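Kombo Tableware Reuse Project
Progress report to the Gevska Fund
Tue 29 October

Prepared by Caroline Mbwambo, project coordinator

Work since the last report

The main job this period was sorting the backlog of donated tableware. When we wrote to you in May, most of it was still in cartons in the back half of the store and we could not say what we had. All the cartons have now been opened. The final tally is 1,359 pieces, mostly dinner plates, side plates and bowls, with a smaller number of mugs and serving dishes.

Each piece is checked for chips and cracks, washed, checked again and put into one of two streams. Sound pieces go on the shelves for loan to community groups. Chipped or cracked pieces go to Asitz, who take them for crushing.

Loans

We have made 19 loans since May. The largest was a lunch at the Cundora hall, which took 100 dinner plates and the same number of bowls. Everything came back except two bowls. The hall has paid for those under the loan agreement.

Smaller groups have asked for mixed sets they can pick up on a Friday afternoon and bring back after the weekend. We have started packing these ahead of time in lidded tubs. The tubs are heavy when full and we have cut the number of plates in each.

Surface marks

The slowest part of the work has been deciding what to do with plates that are sound but marked. Our first checklist only asked about chips and cracks, so different sorters made different calls on streaks and specks, and some plates were set aside that should have gone to the shelves.

Kerubo Kashindye rewrote the checklist in response. Marks are now looked at under even light, with the plate tilted, and the sorter goes over the well and the rim separately. If a mark comes off with a second wash, the plate is shelved. If it stays but the surface feels smooth, the plate is shelved in the everyday group. A rough or pitted surface goes to Asitz. The coloured plates take longest, as it can be hard to tell a mark from variation in the glaze.

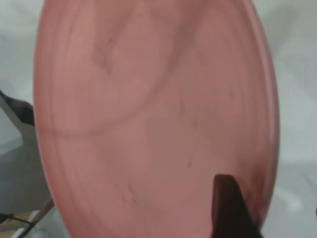 Pink plate with grey-brown streaks towards the top and small dark specks lower down.

Spending

Spending is within the approved budget. Shelving came in under the quote and we would like to put the difference towards a second drying rack. Washing is held up most days by lack of drying space. Please let us know if this change needs a formal request.

Next period

We will finish re-checking the plates that were set aside under the old checklist, label the shelves by size and colour, and put the loan list online. Caroline will send the loan figures with the next report.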